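Chapter 4
Buying the Second Controller: What Third-Party Makers Promise

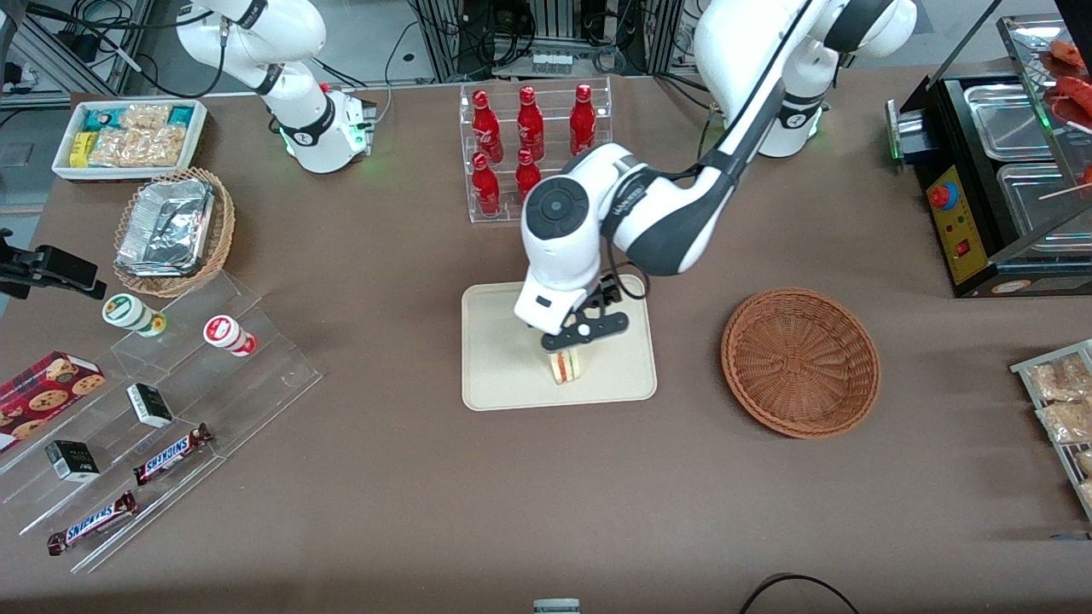
Last modified: May 11, 2022

Every console ships with one controller, and sooner or later most owners want another. The console maker sells one at full price. Next to it hang three or four from other companies, cheaper and louder in their claims. This chapter looks at those claims and asks how many of them survive a close reading.

Take the word "pro." Bukidine puts it on a pad whose only added part is a rubber grip. Allik uses it for a pad with two rear buttons, which at least are new parts, though the manual spends 121 words on them and never says whether games can tell them apart from the ordinary ones. No one polices the word, and you should read it as decoration.

Numbers deserve the same treatment. Ševčík advertises a stick "tested through 1,242 hours of play." Tested by whom? Did it pass? The box doesn't say. Tamara Kostiuk, whose repair notes we will use throughout Part Two, opened 483 returned pads over two years and found that worn sticks were the usual complaint at every price. Her sample has problems of its own – people rarely mail in a pad that works – and we will come back to them in Section 4.3.

Then there is response time, the favorite claim of the Trandisgate line. A faster signal sounds good. Whether a player on a living room television could feel the difference is a separate question, and the ads leave it alone.

Before reading on, find the packaging of any controller you own. Underline each claim you could check at home with no special tools.

4.1 What "Compatible" Means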